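Jillwood Residential Services
Call for participants: household waste separation study

Jillwood manages rental housing in the Torkside district. We are recruiting 75 households for a study of how residents separate glass, plastic and metal packaging at home. The results will be used to set container sizes and pickup intervals for the district's shared collection points. Recruitment opens in February and closes when all places are filled.

Who can apply

Applicants must be 18 or older and live in a rented or owned unit in Torkside. Units with an in-sink disposal are eligible. Short-term lets are not. One application per household is accepted. Where several adults share a unit, one of them is named as the reporting person and signs the consent form for the household.

Households that took part in the earlier Esero paper and cardboard trial may apply. Employees of Jillwood and of the hauling contractor, Zariņš, may not.

What participation involves

The study runs for 7 weeks. Participants keep packaging in separate containers, weigh each container before emptying it, and enter the weight in a paper log or online form. Weighing and logging take some 200 seconds per entry. A kitchen scale is supplied on loan and must be returned at the end of the study.

A field assistant visits twice, once during week 1 and once during week 5. Visits are booked between 9 a.m. and 6 p.m. The assistant checks the scale against a reference weight and collects the completed log pages. Food waste and general trash are not inspected.

Packaging should be emptied before sorting. Rinsing is optional, but the household should follow the same practice throughout. Caps may stay on. Crushed and uncrushed items are both accepted and should be logged by weight only.

Sorting categories: Bottle (glass), Plastic, Can

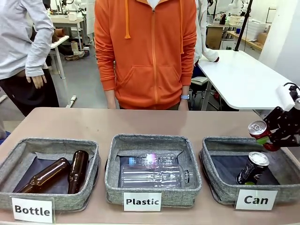
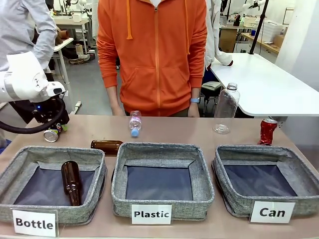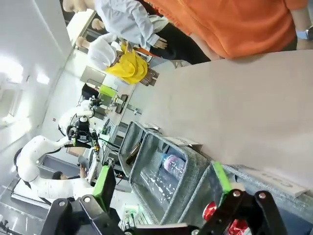 Payment

Each household receives $200 on completion, paid by check or bank transfer after the final log pages and the scale have been received. Households that withdraw after the first visit receive a partial payment in proportion to the weeks logged. No payment is made for withdrawal before the first visit.

Data handling

Logs are stored under a household number. Names and addresses are kept in a separate file and deleted once payment has cleared. Published tables report totals by building type only.

How to apply

Request an application form from the Torkside leasing office or by mail. State the number of people in the household, the type of unit and two preferred visit times. Questions about eligibility go to Custódio Henriques, study coordinator. Questions about payment go to Henrique Frade, accounts. Applicants are notified of the outcome in writing.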